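Drerkutine
Wrist camera and soft-goods finger kit
Set-up and care

Home > Grippers > Soft goods > Wrist camera and finger kit

The Drerkutine kit turns a two-finger gripper into something that can cope with hats, gloves, scarves and all the other floppy things that never lie the same way twice. It comes as a pair of black fingers, a finger carrier, a small camera that sits at the wrist and the cable to run it. We've been using it on the Toft bench arm in our Drerkthorpe workshop since May, and we like it a great deal!

Most of what follows is about fitting it and keeping it in good order, as those are the things people ring us about.

In the box

Finger pair, matt black
Finger carrier with four carrier screws
Wrist camera and bracket
Camera cable, 300 cm
Spare pad set
Hex key and cleaning cloth

Fitted weight, without cable: 106 g
Suits: Toft bench arm, Wurley light arm (adapter plate sold separately)

Fitting the fingers

Park the arm with the wrist at a comfortable height and switch the gripper off at its own supply. Take the old fingers off one at a time. Offer up the carrier, start all four screws by hand, then nip them up in a cross pattern. They are small screws going into a light part, so stop as soon as they feel snug (we've drilled out enough of them to be quite firm on this).

Slide the new fingers on and close them slowly with nothing in between. The tips should meet along their whole width. If they touch at one corner first, slacken that finger, press it flat to the carrier and tighten it again. A strip of thin paper makes a good test: it should drag evenly from one side to the other.

Fitting the camera

The bracket goes on after the fingers. Aim it so that a fingertip sits low in the view and there is plenty of room above it for whatever you are picking up. A finger this close will look blurred, and that's fine. Focus on the cloth. You want to see the stitches and the nap, as seams and folds are what tell you where a good grip is. The ring is stiff on purpose and holds its place well once set.

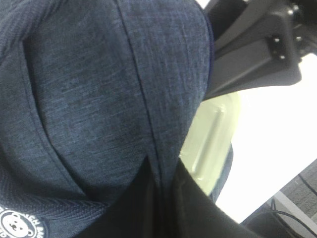
Wrist camera view with navy knitwear at the fingertip. The lighter fibres and the central seam both show clearly.

Dark knits are our favourite test piece. If the yarn looks like one flat black patch, raise the exposure a step at a time until the texture comes back, even if a white table top glares a bit behind it. You can always put a grey mat down later. Do the set-up in the light you'll be working in, too, and check it once more when the sun has moved round if you are near a window.

Running the cable

Leave a relaxed loop at the wrist and clip the rest along the arm. Then turn the wrist by hand to both ends of its travel, with the power off, and watch the plug. If it so much as twitches, give the loop another finger's width. Nearly every dead camera that comes back to us is a tired cable, and a new one brings it straight back to life.

Looking after it

Knitwear sheds. Every 200 picks, open the fingers fully and wipe both pads with the dry cloth, working from the root to the tip. Fluff likes to gather in the corner where the pad meets the finger, and a soft toothbrush gets it out nicely. Don't use solvent on the pads, as it makes them shiny and they lose their bite.

Blow dust off the lens before you wipe it. Check the carrier screws at the same time, and the bracket screws as well.

Changing the pads

Worn pads give themselves away: a woolly hat starts to creep as it is lifted, and you find yourself asking for more force. Fit new ones before you turn the force up. Peel the old pads from the tip end, rub away any glue left behind, press the new ones down and leave them for 19 hours before the first lift. Always change both sides together. Run the paper test again afterwards.

Spares

Pad set, finger pair, carrier screws and camera cable are all sold singly. The Wurley adapter plate is listed under Adapters.

Page updated 2023-11-26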